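Hurnow opens the drawers: lost-and-found sorting day returns to Bouchard Hall

For immediate release

The Hurnow Lost Property Exchange will hold its summer clear-out at Bouchard Hall on Sun 29 July, giving the public one more chance to be reunited with the things it left on buses, under cinema seats and on the backs of lavatory doors. Doors open once the kettle has boiled. Entry is free, as it ought to be when people are coming to collect what they already own.

The Exchange looks after mislaid belongings from the Visier bus routes, the Ninimel swimming baths and a number of shops that would rather not. At present it holds 600 unclaimed items. Of these, 300 came in after the January sales, when the town appears to have gone out with both hands full and come home with one.

Umbrellas remain the largest group and the least loved. The Exchange has 80 of them, most of them black, and would like it known that "it's a black one" will no longer be accepted as a description. Claimants should be ready to say something about the handle.

Gloves are held singly. A pair was handed in during the spring and caused some excitement at the counter until it was found to be two left hands.

For this clear-out the Exchange has given up its old system of labelled drawers, which worked well for anyone who knew what the labels meant. The drawer marked "Misc. (soft)" had been full for a long time, and the drawer marked "Misc. (other)" could not be opened without a second person. Small goods now go into large open bins instead, a few at a time, where they can be looked at properly before being logged, bagged and put out on the tables.

The change has done wonders for hairbrushes. In the drawers they sank to the bottom and stayed there, gathering fluff and, in one case, a bus ticket of some age. In a bin a brush has room to lie down and be recognised.
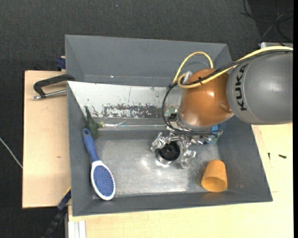
Small goods in a sorting bin, among them a blue and white hairbrush and a round black item with a silver rim.

Brushes and combs are among the hardest things to return. Few people telephone to ask after a hairbrush. They buy another, lose that as well, and so keep the Exchange in business. A brush with some colour to it stands a far better chance than a plain one, and anyone shopping for a replacement may wish to bear this in mind.

Round things present troubles of their own. They roll, they hide behind other things, and they are nearly always described over the telephone as "a sort of round thing". The Exchange's logbook now has a full page for them, with columns for size, colour and rim. Callers who can supply all three will be treated as old friends.

Shiny things, on the other hand, are claimed quickly and often by several people. Where two visitors want the same article, each will be asked to write down a detail that can't be seen from the front of the table. If both are right, they are probably married and can sort it out at home.

How the day will work

The tables will be laid out by where an item was found, with bus finds to the left of the door and swimming finds to the right. Shop finds will be on the stage. The layout was changed from last year's alphabetical plan, under which a visitor looking for a hat had to decide whether it was a hat, a cap or a beret, and words were had.

Visitors are asked to look first and pick up second. Anything picked up should go back where it came from, and not on the nearest flat surface, that being how most of the collection got here to begin with.

Claims are made at the desk beside the cloakroom. There is a short form. It asks what the item is, where it was last seen and whether the claimant is quite sure. Larger articles, including the pushchair and the fish kettle, can be held until the following weekend if a way of getting them home cannot be found on the day.

Goods still unclaimed when the hall closes will be offered for sale in mixed lots at 60 pence a lot. Each lot is made up by the Exchange and may not be taken apart, swapped or argued over. Last year's lots included a colander with a scarf in it, which went early, and nine reading glasses cases, which did not go at all and will be seen again.

Money from the sale pays for the hire of the hall, string, labels and the replacement of the Exchange's own umbrella, left on a Visier bus in January and not yet handed in.

What not to bring

Every year a few visitors arrive with bags of things they have not lost but would like to. The Exchange understands the feeling. It cannot take household clearances, single shoes from the back of a wardrobe or anything wrapped in newspaper whose contents the owner would prefer not to discuss. Found items are welcome, provided they come with a note saying where they were found. "Outside" is a start, but more would help.

Refreshments will be served from the hatch. Cups should be returned to the hatch. The Exchange now owns a good many cups from other halls, and suspects that the traffic runs in both directions.

Notes for editors

The Hurnow Lost Property Exchange is based at Bouchard Hall, Hurnow, in the two rooms behind the stage. It keeps most items for a season before offering them for sale. Keys, bank cards and false teeth are kept separately and never sold.

Members of the press are welcome during the sorting and at the clear-out itself, and are asked to check under their chairs before leaving. A notebook and one very good pen are being held from the last visit and may be collected at the desk.

Press enquiries should be made at the hall office, Bouchard Hall, Hurnow, on any weekday morning.

Ends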